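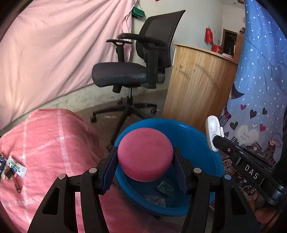

Werkstattbuch Lektorat und Herstellung, Verlag Hrytsenko
Eintrag September, begonnen 9.40 Uhr
Vorgang: Romanreihe »Pusia«, Gesamtausgabe in einem Band, zweiter Korrekturlauf
Anwesend: Ostapchuk (Herstellung), Antoniuk (Lektorat)

Der Umbruch liegt seit gestern Abend vollständig vor. Umfang nach der Umstellung auf den kleineren Schriftgrad: 838 Seiten einschließlich Titelei und Nachwort. Die Druckerei Dradia hat den Umfang bestätigt, bittet jedoch um eine verbindliche Angabe zum Papier, bevor die Rückenbreite berechnet wird. Die Angabe steht aus. Der Umschlag darf bis dahin nicht freigegeben werden.

Zum Stand der Korrekturen. Aus dem ersten Lauf sind 43 Stellen offen geblieben. Sie betreffen überwiegend die Schreibung der Ortsnamen, die in den Einzelbänden nicht einheitlich gehandhabt wurde. Der Fluss heißt im ersten Band durchgehend anders als im dritten, und im zweiten stehen beide Formen nebeneinander, einmal sogar auf derselben Seite. Frau Antoniuk hat der Autorin eine Liste mit Vorschlägen übersandt. Maßgeblich ist die Form des dritten Bandes, sofern aus der Antwort nichts anderes hervorgeht. Eigenmächtige Änderungen in wörtlicher Rede unterbleiben, auch dort, wo sie naheliegen.

10.55 Uhr. Probeausdruck der Kapitelanfänge geprüft. Die Initialen sitzen in 14 Kapiteln zu tief, sichtbar vor allem bei J und Q. Herr Ostapchuk führt dies auf die Ersatzschrift zurück, die beim Einlesen der alten Dateien übernommen wurde. Nach Austausch der Schrift erneuter Ausdruck, die Initialen stehen nun auf der Linie. Das Q in Kapitel sieben bleibt unbefriedigend; die Unterlänge berührt die folgende Zeile. Handkorrektur vorgemerkt, wird im Satz mit eigener Absatzmarke geführt, damit sie beim nächsten Einlesen nicht verloren geht.

Silbentrennung: Die automatische Trennung wurde für die Briefe im zweiten Teil abgeschaltet. Ergebnis im Flattersatz ruhig, im Blocksatz nicht vertretbar. Die Briefe erscheinen daher im Flattersatz. Der Einzug links beträgt wie im Einzelband ein Geviert.
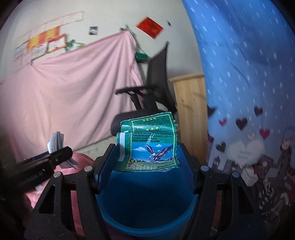

Grüne bedruckte Verpackung, eingerissen, mit Adlermotiv.

11.50 Uhr. Besprechung der Leseexemplare. Die Reihe Nunireck, in der die Gesamtausgabe erscheinen soll, verwendet bisher für Leseexemplare denselben Umschlag wie für die Verkaufsausgabe, lediglich mit Aufdruck. Frau Antoniuk spricht sich für einen schlichten Kartonumschlag ohne Abbildung aus. Begründung: Bei der letzten Sendung sind Rezensionen mit einem Umschlagbild erschienen, das zu diesem Zeitpunkt bereits zurückgezogen war. Herr Ostapchuk hält den Mehraufwand für gering, verweist aber darauf, dass der Buchhandel das Exemplar am Umschlag wiedererkennen soll. Keine Entscheidung. Wiedervorlage, sobald der Entwurf in der neuen Fassung vorliegt.

Der Begleitbrief an die Rezensentinnen und Rezensenten ist zu kürzen. Der Absatz zur Entstehungsgeschichte wiederholt das Nachwort fast wörtlich. Die Sperrfrist gehört in die erste Zeile und nicht in die Fußzeile. Bei Literaturblogs ist vorab zu klären, ob ein gedrucktes Exemplar oder eine Datei gewünscht wird — in der vorliegenden Adressliste fehlt diese Angabe bei den meisten Einträgen.

Nachwort: Fassung der Autorin liegt vor, Lektorat abgeschlossen. Eine Rückfrage zur Widmung. In der Erstausgabe des ersten Bandes steht sie auf eigener Seite, in den Folgebänden fehlt sie. Für die Gesamtausgabe ist eine einzige Widmung vorgesehen, Wortlaut nach Mitteilung der Autorin. Die Seite bleibt vorläufig vakat und ist im Umbruch bereits berücksichtigt.

14.20 Uhr. Rückmeldung der Druckerei: Das dünnere Werkdruckpapier ist lieferbar, der gewünschte Farbton allerdings nur gegen Vorbestellung. Muster angefordert. Der Durchschein ist an einer Seite mit Brieftext zu prüfen, dort steht der Satz am lockersten.

Offen:
Ortsnamen, Antwort der Autorin
Papierangabe an Dradia, danach Rückenbreite
Kapitel sieben, Initiale von Hand
Umschlag der Leseexemplare
Adressliste ergänzen (Antoniuk)
Lebende Kolumnentitel im dritten Teil, Bandtitel fehlt auf den linken Seiten

Die alten Satzdateien der Einzelbände verbleiben unverändert im Archivordner. Korrekturen werden ausschließlich in der Gesamtdatei ausgeführt. I. O.

Nachtrag 16.05 Uhr: Kolumnentitel erledigt. Y. A.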